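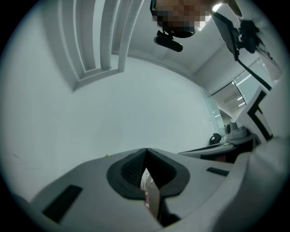 Last changed: January, 8 p.m.

Duvuder 631 Countertop Dehumidifier
Sold and serviced by Skelirel, Prirnolbridge

The Duvuder 631 takes water out of the air and puts it in a tank. We have read the manufacturer's leaflet, which needs nine paragraphs to say so, and we have kept the leaflet in a drawer.

It suits a bathroom without a window, a closet against an outside wall, or the kind of basement apartment that landlords in Prirnolbridge call "garden level." It will not dry out a flooded cellar. Ekkachai Petchrat at the service counter will gladly tell you this as well, having taken back more than one from people who tried.

Controls
One button and one dial. The button is on and off. The dial runs from Low to High with a setting between them marked Comfort, and after two winters with a display model we still can't tell Comfort from Low. Most people turn it to High and leave the room.

Noise
Low is fine for a bedroom. High sounds like a neighbor's hair dryer — not a close neighbor, but not one you'd pick either.

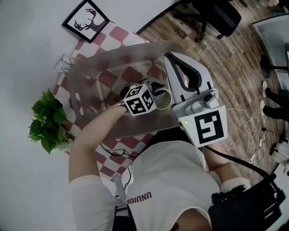
The tank holds 2 quarts and slides out from the back, so don't push the unit flat against a wall. When the tank is full a red light comes on and the machine stops. Carry it to the sink level. The handle was designed by somebody with smaller hands and a calmer temperament than ours.

Rinse the tank once a week and vacuum the rear grille monthly. The foam filter can be washed in cool water and needs to be completely dry before it goes back in.

In the box
Dehumidifier with tank, power cord, 2 foam filters, leaflet

Spares
Foam filters, pack of 8: order no. 2709
Replacement tank: ask at the counter
Replacement dial: discontinued, along with the color it came in

Customer comment
"Bought it for the closet. My coats no longer smell like a boat. The red light is bright enough to read by." — Buppha Kongkaew, Sangkhawat

Filters and tanks can be picked up in the store or mailed. Units go out by pickup only.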